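Galeria: arrumação do saco de ferramentas de jardim

Página de apoio ao catálogo de acessórios da Drundura
Secção: Jardim e varanda / Transporte e arrumação

Esta galeria reúne quatro fotografias, duas delas do saco de lona para ferramentas. O texto regista a disposição das peças, os pontos de atenção na arrumação e algumas notas sobre materiais. As legendas são curtas; as observações mais longas ficam nos parágrafos entre fotografias. As medidas e os procedimentos de lavagem encontram-se na ficha técnica, com a referência interna 698.

O critério de arrumação é o do uso. As peças curtas, de acesso frequente, vão para os bolsos exteriores. As peças compridas e o pulverizador ficam no compartimento central, de pé. O que não couber sem forçar a costura fica fora do saco e transporta-se à parte.

1. Madeira torneada

Os cabos das ferramentas de mão devem ser verificados antes da arrumação. Procuram-se fendas no sentido do veio, farpas junto aos anéis e folga na ligação ao metal. Um cabo torneado com anéis salientes dá melhor apoio à mão, mas acumula terra nos sulcos e exige escova de cerdas duras.

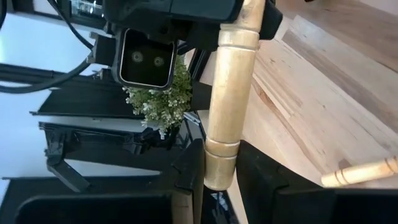 Elemento de madeira clara, torneado, com anéis decorativos; à esquerda, planta de folha miúda.

Na madeira clara sem verniz, aplicar óleo de linhaça em camada fina, com pano, e retirar o excesso ao fim de meia hora. Não aplicar óleo sobre madeira húmida. A frequência depende da exposição; num cabo guardado em interior, uma aplicação por ano é suficiente, de preferência em fevereiro, antes do início dos trabalhos de primavera. Os anéis devem ser trabalhados com a ponta do pano torcida, para que o óleo não fique retido nos sulcos e não forme película pegajosa.

Os cabos lacados não levam óleo. Limpam-se com pano húmido e secam-se de imediato.

2. Espaço de trabalho

A arrumação faz-se sobre um tampo livre, à altura da cintura, com espaço para dispor todas as peças lado a lado antes de as colocar no saco. Um tampo de madeira é adequado desde que se limpe a terra solta entre utilizações. Em pavimento de betão, convém não pousar as lâminas diretamente: o fio das tesouras de poda danifica-se com facilidade ao raspar numa superfície mineral.

Numa sala partilhada, recomenda-se manter uma faixa de passagem junto ao tampo. Os cabos compridos, quando ficam atravessados na borda, são a causa mais comum de quedas de material.

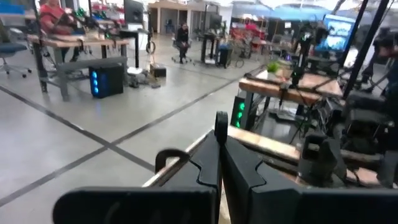
3. Conteúdo do saco

A ordem de colocação é a seguinte:

Primeiro, o pulverizador, encostado à parede do saco e com o bico virado para fora. O gatilho não deve ficar sob pressão de outras peças. Se o depósito tiver líquido, fechar o bico antes de o colocar.

Segundo, os têxteis. Luvas e panos dobrados servem de enchimento entre o pulverizador e as restantes peças e reduzem o ruído no transporte.

Terceiro, as tesouras de poda, no bolso exterior, fechadas e com o trinco corrido, punhos para cima.

Por último, as ferramentas de cabo comprido, apoiadas na parede lateral. O sacho de dentes metálicos entra com os dentes para baixo apenas se o fundo estiver protegido; caso contrário, transporta-se à parte.

O saco tem debrum verde-escuro na boca e nas costuras. As alças são do mesmo tom. A lona creme mostra manchas de terra com facilidade, pelo que se aconselha escovar a seco antes de qualquer lavagem. A água sobre terra agarrada faz a mancha penetrar na trama.
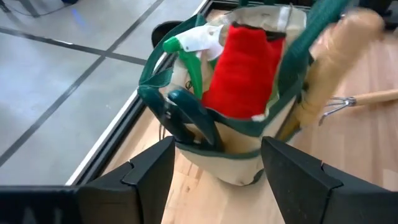
Página alterada pela última vez em: sexta-feira, 26 de outubro de 2018

O sacho de mão, com cabo de madeira clara e dentes curvos de metal, está pousado no tampo ao lado do saco. É a posição correta durante a arrumação: dentes virados para baixo, cabo para fora da zona onde se mexe. A peça vermelha no centro do saco, dobrada, ocupa o lugar destinado aos têxteis.

Sobre as tesouras: os punhos de plástico verde-escuro não precisam de manutenção. A lâmina limpa-se com álcool depois de cada planta, quando há suspeita de doença, e leva uma gota de óleo no eixo no fim do dia. A seiva seca remove-se com palha de aço fina.

4. Saco carregado para transporte

Com o saco carregado, verificar três pontos: estabilidade da base, distribuição do peso pelos bolsos e posição das alças. A base verde deve assentar por inteiro no tampo. Se o saco tombar para um dos lados, a peça mais pesada está mal colocada e deve passar para o centro. A carga máxima indicada na ficha é de 58 newtons por alça, valor que não deve ser excedido ao pendurar o saco num gancho.

As alças ficam caídas para o exterior enquanto se trabalha, para não taparem a boca. Só se levantam no momento de pegar no saco.
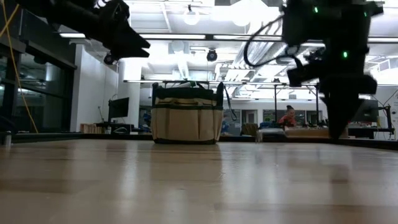

Os bolsos exteriores formam uma faixa contínua, dividida por costuras verticais. Esta solução evita que as peças pequenas deslizem de um lado para o outro, mas limita a largura útil de cada divisão. Ferramentas de punho largo devem ser experimentadas antes de se decidir a distribuição. Não se recomenda descoser divisões para ganhar espaço, dado que as costuras também reforçam o corpo do saco.

Para armazenamento prolongado, retirar todo o conteúdo, sacudir o saco virado ao contrário e guardá-lo aberto, em local seco. Lona dobrada com resíduos de terra ganha bolor nos vincos. O pulverizador guarda-se vazio.

Peças de substituição (alças, debrum em rolo) disponíveis no armazém Araújo, corredor 2. Os pedidos devem mencionar a referência da ficha.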